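# Zeten releases version 2 of Elter, its grasp planning and control software for light robot arms

**PRENHAM, March** - Zeten today released the second major version of Elter, a software package that plans, checks and carries out grasps on small robot arms working over mixed household items. 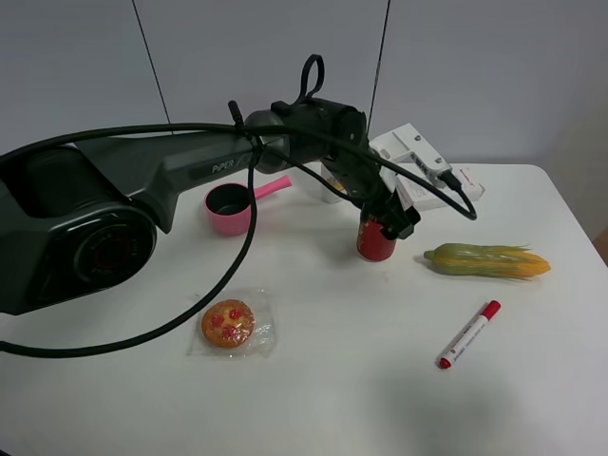

*A PIPER arm with its gripper closed on a red drink can, among other small items on a white tabletop.*

Elter 2 replaces the separate perception and motion programs of the first version with a single process. Camera input, object outlines, grasp candidates and joint commands now share one clock and one log. In the first version each program kept its own time, and users who wanted to trace a failed grasp had to line up the records by hand.

The release is available to existing licence holders from today. New licences will be offered from April.

## Grasp planning

The planner takes a depth view of the work surface and divides it into separate items. It does not need a stored model of each item. For every item it finds, it proposes a set of gripper poses and scores them on finger clearance, expected contact area and distance from the arm's joint limits.

Upright cylinders such as drink cans are handled by a dedicated routine. The routine estimates the axis of the cylinder, brings the gripper down along it and sets the finger opening from the measured width. Closing force is limited by a value the user sets for each class of item. Thin-walled containers have a lower default limit than solid ones.

Items with long handles, such as measuring cups and ladles, are treated as two joined parts. The planner scores grasps on the bowl and on the handle separately and keeps both lists until the goal position is known. A pose that is easy to reach but would make the item hard to put down is marked lower.

Clear wrapping remains a known difficulty. Depth readings through plastic film are often incomplete, and crinkled edges can be read as separate items. Elter 2 merges small fragments that sit within a set distance of a larger outline. The distance can be changed in the settings file, and users who work mainly with bare items may wish to reduce it.

## Cable-aware motion

Many light arms carry their gripper and camera cables on the outside of the links. Elter 2 adds a simple cable model to the collision check. The user enters the fixing points and the free length of each cable, and the software works out the space the loop could fill at each arm position. Paths that would pull a cable tight are rejected. Paths that could drag a cable across an item on the table are allowed but given a higher cost.

The model does not predict the exact shape of a cable. It gives an outer limit only, and on crowded surfaces it can be cautious enough to rule out a usable path. A command-line switch turns the check off for a single move.

## Test results

Zeten tested the release on its bench in Prenham over 34 working days. The test set consisted of 3,611 grasp attempts on mixed layouts of food packaging, toy food, kitchen tools and stationery. Each attempt was logged with the planned pose, the pose reached and the gripper width at the end of the move.

The full log, including failed attempts, is supplied with the release. Failures are sorted by stage: outline, pose choice, path and contact. The contact stage holds the largest share, mostly items that turned or slid as the fingers closed. Zeten has not published a single success rate, as the layouts varied widely in difficulty and the figure would depend on how they were weighted.

## Tools for replay and checking

A new replay tool, Zamora, is included with every licence. Zamora loads an Elter log and steps through it at any speed, showing the camera view, the rejected grasp candidates and the chosen path side by side. Users can change a setting and run the planner again on the recorded input without moving the arm.

Zamora can also compare two software versions on the same log. It lists every attempt where the chosen pose differs by more than a set amount, so that a change made for one class of item can be checked against the others before it goes on to a working machine.

Log files are larger than in version 1. A log store of over 2,000 attempts will normally need its own disk. Depth frames can be thinned or left out, but a log without them cannot be used to run the planner again.

## Requirements and upgrade notes

- Elter 2 runs on Linux only. Support for other systems ended with version 1.
- Calibration files from version 1 can be read without changes.
- Grasp settings files must be converted with the supplied script. The script leaves the original file in place.
- The first start after an upgrade rebuilds the reach tables. Allow 600 seconds, during which the arm will not accept commands.
- User-written scoring functions need one extra argument for the cable cost. Functions without it will load but log a warning - the cable cost is then taken as zero.

Version 1 will receive fixes for serious faults until the end of the year. No new features will be added to it.

## About Zeten

Zeten develops planning and control software for light robot arms. The company is based in Prenham and supplies research groups, equipment makers and small production sites.

Press and licence enquiries should be sent to the Zeten office in Prenham. Release notes and the settings reference are included in the download.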